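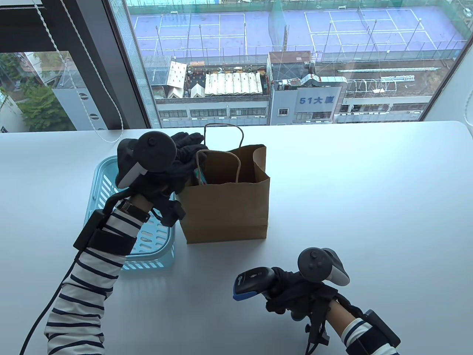 Chapter 12
When the Record and the Hand Disagree

On Sun 25 May a packing robot at the Maluleke distribution centre in Sasden put an item into a paper bag and then drove its wrist into the table. The arm stopped on its force limit. The bag was crushed, a bracket was bent and the cell was out of use for 3 shifts. No one was hurt, although Refilwe Nel had been inside the marked area a short time before to clear a dropped packet.

The robot had not been programmed line by line. It had learned the job from 1192 recordings made by people who packed bags by hand while trackers on their hands logged every movement. Nothing in the robot itself was broken. The motors, brakes and force sensing were tested by the supplier, Flullon, and all passed. The fault lay in the recordings. 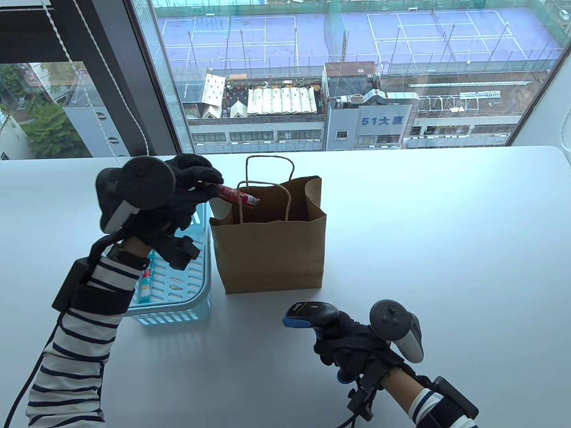

A tracker reports where the tracker is. To learn where the fingers are, the software adds a fixed distance and angle, called the offset, which is measured when the tracker is strapped on. If the strap slips during a session, the offset is wrong from that moment on, and every later position carries the same error. The person doing the work notices very little. The items still go into the bag, and the recording plays back smoothly.

Lucian Barbu, who led the inquiry, found that 800 of the recordings had been made after a change to a softer strap. In many of these the hand appeared to pass below the surface of the table when it let go of an item. The recording software, Nekitz, had a check for this, but it had been set to warn only when the tracker lost its signal. A slipped strap gives a perfectly good signal.
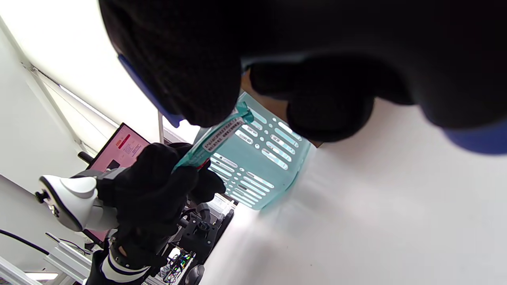
Figure 12.1 Gloved hands with a basket and a green package.

Two questions run through the rest of this chapter. The first is technical: how can a wrong offset be found before it reaches the robot? Section 12.2 describes the touch test proposed by Dulce Ocampo, in which the wearer taps a known point on the table at the start and end of each session. Section 12.3 works through the arithmetic.

The second concerns the safety of people near the arm. The force limit stopped the movement, but it acts only after contact. Section 12.4 looks at why the cell's gate could be opened without putting the arm into a safe state, and at the changes made there in November.

Before reading on, you should be familiar with frames of reference (Chapter 3).

© Khanyisile Mnguni and Nomvula Mnguni. All rights reserved. Back to top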